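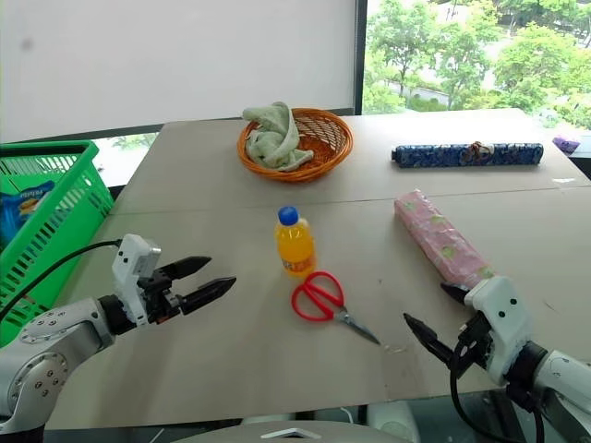
Sanomholm, October 12, 2018

Medano Cup Match Records: Read Me First

Hello, and thank you for downloading the Medano Cup files! This note goes with the full set of match records for our youth and amateur soccer cup, and I would ask you to read at least the first half of it before you open anything, as a few of the columns do not mean what you would guess from their names (my fault, mostly, and too late to rename them now that people have built spreadsheets on top).

What you have

The set covers 416 matches played in the Medano Cup, from the early qualifying rounds right through to the finals. There are 3 files, all plain comma-separated text, and they should open in any spreadsheet program you like.

matches.csv
One row for each match. Date, round, ground, home side, away side, score at halftime, score at full time, and a column for extra time and penalties where there were any.

appearances.csv
One row for each player in each match, with shirt number, position as written on the team sheet, minute on and minute off. Players are given by a code and never by name. The codes stay the same from season to season, so you can follow a player's path through the cup, and even from one club to another.

events.csv
The big one, with 2472 rows: goals, own goals, yellow and red cards, and missed penalties. Substitutions are not in here. They live in appearances.csv, and you can work them out from the minutes.

How the files fit together

Every match has a match_id, and that same number appears in all of the files. Player codes start with P and club codes start with C. If you join events to appearances, please join on both match_id and player code, or you will get a frightful number of rows and wonder what went wrong. I did this myself more than once.

About the columns with odd names

home_side is the club listed first in the draw. It does not promise that the match was played at that club's ground. In the later rounds nearly everything was moved to Fairclough Park, and the ground column is the one to trust.

min_off is blank for a player who finished the match. A zero in that column is a typing mistake, and I would be grateful to hear of any you find.

ht_score is missing for a good number of the older matches. The referees' cards back then had no box for it. I have left those cells empty and have not tried to rebuild them from the goal times, although you are welcome to try it yourself where the goal times are there.

att is attendance, and I must beg you to be gentle with it. For most rounds it was somebody's guess from the touchline, rounded to whatever felt right. The largest figure in the file is up to 900, for a final at Fairclough Park on a lovely bright afternoon, and I have entered it as 900 with an E (for estimate) in the att_note column. Anything with an E should be treated as a friendly opinion.

round uses the names from the printed programs. That means "Third Round" and "Round 3" both turn up, depending on the season, and they mean the same thing.

Where the records came from

Most rows were typed in from the referees' match cards, with the printed programs used to fill gaps. When a card and a program disagreed, I went with the card. When there was no card at all, the source column says PROG, and you should be a little more careful with the scorers in those matches (a program printed the week after a game tends to give every doubtful goal to the home captain).

The typing was done in Lurkico, our small match-record tool, which checks that the goals in the events file add up to the final score. It does not check anything about cards or minutes, so those are only as good as my eyesight late in the evening.

Known problems

Two clubs merged partway through the years covered. They have separate codes before the merger and a new third code after it.

Abandoned matches are included, with status set to ABD. Their scores are the scores at the moment play stopped, so please leave them out of any league-style table. Replays have their own match_id and point back to the first match in the replay_of column.

Penalty shootout kicks are not in the events file, only the result of the shootout in matches.csv.

Accents were lost from some ground names when the files were first saved. Nothing is missing, the letters are simply plain.

Using the files

You may use the records freely for club histories, school projects, newspaper pieces, or just settling an argument over lunch. If you publish something, a line saying "Medano Cup Match Records" is all the credit needed. Please do not try to match player codes to real people. Many of the players were very young at the time, and their families were told the records would go out without names.

Updates and corrections

The next version is planned for April, when I hope to add the plate competition for sides knocked out in the first round. Corrections are very welcome before then. Send the match_id, the column, and what you believe it should say, and if you have an old program or a team sheet to back it up, so much the better. Fixes are listed in changes.txt with the old value kept beside the new one.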